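Gallery: Wrist Camera Work, Spring

April 15, 2022

I keep getting asked what we're up to in the Maltuvby lab these days, and my usual answer ("teaching an arm to put stuff in baskets") makes people's eyes glaze over before I get to the good part. So this is the gallery page for the wrist camera project, with a lot more chatting than a gallery page should have. Sorry! I got excited and kept typing.

Very short version first. Our arm learns from people driving it by hand. Somebody steers it through a job, we record what its cameras saw and how it moved, and later a network tries to copy the moves from the pictures. For a long time our policies leaned on the fixed camera looking down from the side, and the wrist view was sort of along for the ride. The question this spring was what happens if you take the side camera away completely and let the arm work from the wrist alone.

My guess was that it would be terrible. I had money on it (well, lunch). A side camera sees the whole table at once, and a wrist camera sees whatever the wrist happens to be pointed at, which half the time is a bit of wall. How's it supposed to find a basket it isn't looking at?

We ended up with 2533 recorded episodes, which felt like a mountain when I was sitting in the driver's chair and feels kind of puny now that I've read what other groups use. Each one takes about 90 seconds with the reset. If you've never done resets, picture putting the same sponge back in a slightly different spot, all afternoon, while your tea gets cold. The slightly different spot is the important bit. People are awful at being random! Mine drifted toward the left front corner every single time, and Geetha D'Souza spotted it on a heat map and has been bringing it up ever since. We have a little script now that tells you where to put things, and I do as I'm told.

The recording software is Biltier, our own mess of scripts, named after a typo in the first config file. It saves both camera streams even when we only plan to train on one, so we could run the comparison without driving everything twice. Same episodes, same network, same training time, and the only change is which pictures go in. I'm very pleased with past me for insisting on that. Past me doesn't often get thanked.

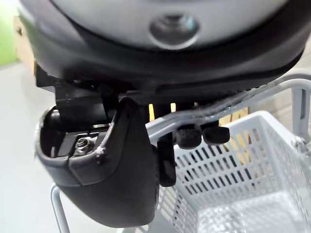
So anyway, the comparison. For the small version we picked 1000 episodes out of the pile and trained three policies: side camera only, wrist camera only, and both together. Then each one had to do the same set of jobs from the same starting layouts, with a person sitting there marking down whether the object got to where it was meant to go. No half credit. If the arm dropped the thing on the rim and it rolled in, we argued about it, and then we wrote down a rule so we could stop arguing (it counts, by the way. I lost that one too).

With the table laid out the way it was in training, both cameras together did best and nobody fell off their chair. Side only came second. Wrist only came last, mostly by wandering off in the first couple of seconds before it had found anything to head for. Once it did have the object in view it was lovely to watch, just slow getting there.

Then we moved the table. Not far, maybe a hand's width, plus a bit of a twist, and we put different clutter behind it. Side only went to pieces. It kept reaching for where things used to be, with total confidence, like me looking for my keys in the bowl. The two-camera policy got worse as well, and that's the part I find interesting, because it still had the wrist view that should have saved it. It seems to have learned to trust the side picture and mostly ignore the other one. Wrist only barely changed! From up there, a moved table looks like an arm that started somewhere else, and it had seen plenty of those.

I want to be careful here, seeing as I've been told off for bragging on this site before. This is one arm, one room, one kind of network. "Barely changed" is what I saw in the score sheets, and the write-up with proper error bars is still being chewed over. The starting-wander problem is also real, and a policy that can't find its basket isn't much use, however sturdy it is afterward.

What we tried next was dead simple. During training we blank out the side picture now and then, so the network has to cope without it. Whole episodes at a time worked better for us than single moments; if you only hide one moment it can just coast on what it was already doing. With that switched on, the two-camera policy kept most of its good behavior on the normal layout and held up much better when we shoved the table around. It's an old trick and I'm not claiming it. I was only surprised by how much it did for how few lines of code.

A couple of things for anyone trying this at home, or at work:

Fix your wrist camera down hard and mark where it sits. Ours slipped a tiny bit partway through March and we lost 19 episodes before Geetha noticed the edge of the gripper had moved in the pictures. She now overlays one reference picture on the live view each morning. Takes her no time.

Lock the exposure. When the wrist swings from a dark part toward a white basket, auto exposure pumps up and down, and the network picks up on that in ways you won't enjoy.

Let your drivers use the wrist view on a screen too, at least some of the time. If they steer by looking at the table with their own eyes, they'll do things the camera never sees any reason for. This was the biggest surprise to me. My own episodes were the worst offenders, with all these clever little dodges around stuff that was way out of the wrist camera's sight.

In May the arm moves down the hall to the Cladlow room, where the light comes in sideways and the floor isn't level, and we'll see how much of this survives. The mount we ordered from Rodrigues should be here by then as well. I'll put up more once we've had a few weeks with it.

Filed under: Lab Gallery, Robot Learning, Cameras, Long Posts

Comments (4)

tinbeak
Did you try blanking the wrist camera too, or only the side one? We did both and the wrist dropout hurt us on anything small.

 Author reply
 Only the side one so far! What was "small" for you? Our smallest object is a bottle cap and it's already a nightmare.

marlow_k
The bit about drivers looking at the wrist screen matches what we saw. Ours hated it for the first week, complained of headaches, then got faster than they'd been before. Short sessions help.

G. D'Souza
For the record, the heat map had a hole in the back right corner you could park a car in.

oldservo
What's the frame rate on the wrist stream, and are you feeding it at full size or shrinking it down? Would love a post on just the recording side.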